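4.3 Sorting and storing soft toys

Read section 4.1 (Table assembly) before starting. The table must be standing level, with the cable opening at the rear, and the storage basket must be empty.

Items required:
Calado activity table, light wood finish
Jarkel white plastic basket, part 407
Storage labels, sheet 23
Soft toys to be stored

Preparing the table

1. Clear the tabletop of everything except the basket.
2. Place the basket at the rear left of the table, leaving the middle of the top free for handling the toys. Users who work from right to left may reverse the layout.
3. Check that the basket does not cover the round opening in the tabletop. The opening is intended for a lamp cable and should be kept clear at all times.
4. Turn the basket so that one slotted handle faces the user. The basket can then be drawn forward without tipping.

Note: The perforated walls of the basket allow air to pass through the contents. Do not line the basket with paper or plastic film.

Checking each toy

5. Stand the toy upright in the middle of the table, supported on both sides at the upper body. Do not hold it by the head, by a spike or crest, or by one arm.
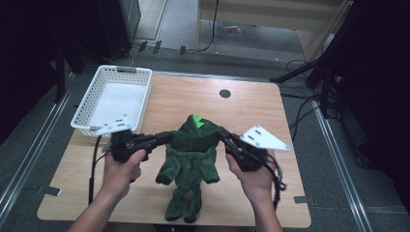

6. Keep the toy supported and let the arms and legs hang freely. Check the seams where each limb joins the body. A limb that pulls away from the seam when lightly tugged must be repaired before storage.
7. Press the body gently from both sides and release. If the filling stays flattened or has gathered in lumps, work it back into place by hand.
8. Look over the face and any small attached parts. Toys with missing or hanging parts go to the repair pile and are not to be placed in the basket.

Caution: Do not store damp toys. A toy that has been washed must be dried through to the filling. Surface dryness is not sufficient.

Filling the basket

9. Lay the largest toy on the base first, on its back, with the limbs folded inwards.
10. Add smaller toys on top. Spikes, ears and tails should point towards the centre of the basket so that they are not bent against the wall.
11. Stop filling when the toys reach the lower edge of the handle slots. The slots must remain free for the fingers.
12. Fix a label from sheet 23 to the rim. Labels do not adhere well to the perforated wall.

Lifting and storing

13. Lift the basket by both handles. Do not drag a filled basket across the tabletop, as grit under the base will mark the wood.
14. Place the basket in the Romville cabinet, on shelf 168 or shelf 309 depending on the size fitted. Leave a gap between the basket and the cabinet wall.

Caution: Do not stack filled baskets directly on one another. Use the Follach shelf divider if two baskets are to share a compartment.

Stored toys should be taken out and checked again every July. Repeat steps 5 to 8 for each toy. For cleaning of the basket and tabletop, see section 4.4.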